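Halina Szewczyk
Thread: can a two-arm cell clear a table yet? Notes from a month on the dish task. Numbered so replies can point at something.

1/ The chore is narrow. Plates and flat items are on a table, a plastic tub is at the back, and the plates should end up in the tub. A person does this without looking. I wanted to know how far two cheap arms get when the plates differ in size, shape and finish.

2/ Setup: two arms bolted along the near edge, walls on three sides, even light. The left arm mostly works the tub. The right arm mostly works the open table. We call the cell Lavska. The control code is Boreo, which we wrote in house and keep breaking.

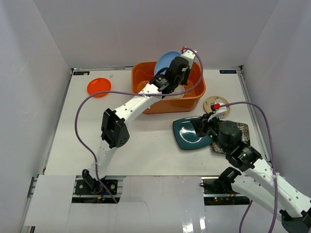
3/ Division of labor matters more than I expected. If both arms may enter the tub, the planner spends most of its effort on keeping them apart. Restricting the tub to one arm at a time made runs slower on paper and faster on the clock.

4/ We logged 500 attempts in the first batch. An attempt is one item, from first approach to release. Restarts count as new attempts. People quote success rates without saying this, and then the numbers can't be compared.

5/ Grasping a flat plate from above is a rim problem. Two fingers need one side of the rim between them, and a shallow plate leaves very little clearance under the edge. Come in too high and the fingers close on air. Too low and they push the table, which trips the current limit.

6/ Things the wrist view has to cope with, in order of how much time they cost me:

— Glare on glossy plastic. An overhead light puts a white patch on the inner curve of a plate, and the depth estimate there is junk.

— Printed art. The segmentation used to split a plate with a cartoon on it into two objects. A pink one lettered SWEET BEAR was the worst offender.

— Square plates seen at an angle. Rim fitting assumed a circle until January. It now tries both and keeps the lower residual.

— Neighbors. A plate next to another plate has one usable side, sometimes none.

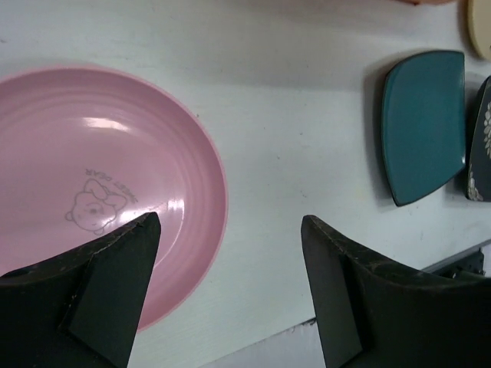 7/ Finger wear
Hard pads scuff. Scuffed pads slip on glazed ceramic sooner than on plastic. We now swap pads every 2,000 closes. Adamczyk, the shop down the hall, cuts them for us and wants the drawings in inches.

8/ Placing is harder than picking. The first plate into an empty tub is easy. The next one lands on whatever is already there, tilts, and changes the shape of the free space. Our placement model treats the tub as a height map, so a plate leaning on a wall is recorded as a solid block. That one simplification caused 23 of the failures in the batch.
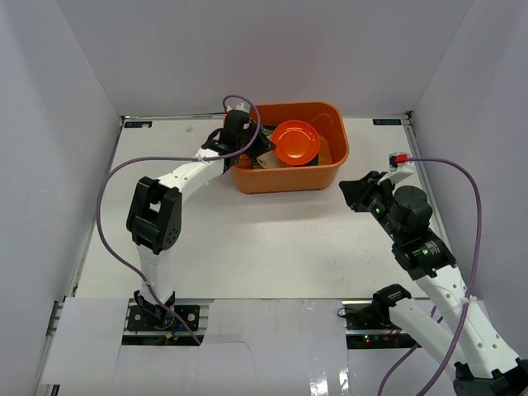
Left arm at the tub, right arm over open table.

9/ Cables. Each gripper cable needs enough slack for full wrist rotation, and slack wants to hang where the arm is going. Tie it to the upper link and leave a loop at the wrist. I rerouted ours 4 times.

10/ Would I put this in a kitchen? No. Fixed light, fixed walls and a known table carry much of the result. On a shop floor with a fixture and one plate type, yes, today, if the cycle time is acceptable. Avent, the canteen supplier we talk to, has ten plate types and no fixture.

11/ Next batch: same items, tub moved between runs, height map replaced with fitted plate poses. I'll post the failure counts under this thread, split by pick and place.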